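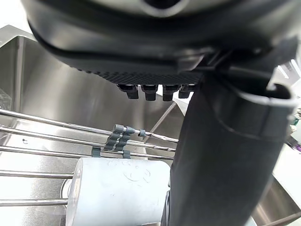 4. Fitting and Using the In-Sink Dish Rack

Redcombe Kitchen Fittings – Owner's Guide, Tanorero double sink and accessories
Revised 5 Apr 2021

4.1 Before you start

The rack is a set of parallel metal rods held by silicone end pieces. It spans one basin from wall to wall and leaves the other basin free. It can be rolled up for storage. Check that you have:

Rack, rod type
End pieces, gray silicone, 2 (already fitted)
Care leaflet

Remove all clear wrap from the rack and from the basin before the first use. Small pieces tend to stay in the front corners under the rack, where they are easy to miss against brushed steel.

CAUTION: Do not run water with loose wrap in the basin. Wrap can cover the strainer and cause the basin to overflow.

4.2 Placing the rack

1. Wipe the divider and the basin rim dry. The silicone does not grip well on a wet surface.
2. Unroll the rack on the countertop with the rods facing up.
3. Lower the rack into the larger basin. Keep the rods level.
4. Drape one end piece over the divider and press it down along its full length.
5. Seat the other end against the opposite wall.
6. Push down on the center of the rack with a flat hand. If an end piece lifts, repeat steps 1 to 5. 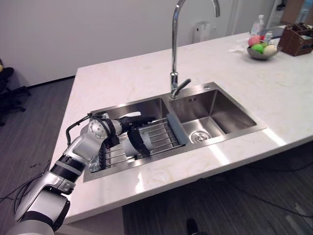 Figure 4-1. Rack in the left basin, gray end piece over the divider. Right basin and strainer left clear.

The faucet stands behind the divider and serves both basins. Turn the spout fully to each side once the rack is in place and check that it does not strike anything standing on the rods.

NOTE: On the Alemneh single-bowl model there is no divider. Seat both end pieces on the basin rim and skip step 4.

4.3 Loading

The load limit is 8 kg, spread over the whole rack. Put heavy pots near the ends, where the rods are best supported. Lay bottles and other round items across the rods at a right angle. An item laid parallel to the rods can settle into a gap and spread them.

Glasses may be placed upside down. Do not stand stemmed glasses on the rack. Knives go flat, with the edge toward the back of the sink.

CAUTION: Do not place pans straight from the stove on the end pieces. The silicone is rated to 100 °C.

4.4 Paper rolls

Paper towel and other paper rolls can be set down on the rack for a short time while you clear the counter, provided the rods are dry.

1. Shut off the faucet and turn the spout over the other basin.
2. Dry the rods with a cloth.
3. Lay the roll on its side across the rods, with the loose end underneath.

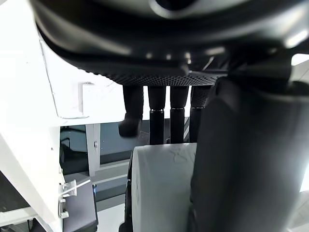
4. Lift the roll by its full width when you remove it. Pulling on the outer sheet unwinds it and may drag it across a wet rim.

If the lower sheets have picked up water, tear them off before returning the roll to its holder. The Tririer upright holder (sold separately) stands on the countertop and needs a flat area 26 cm across.

4.5 Cleaning

Rinse the rack after each use and let it drain. Once a week, remove it and wash the rods and end pieces with dish soap and a soft sponge. Rub the basin along the grain of the steel, never across it. Dry the area under the end pieces – water held there leaves a white line.

Do not use steel wool, bleach or oven cleaner. The rack is not suitable for the dishwasher unless the end pieces have been taken off (see 4.6).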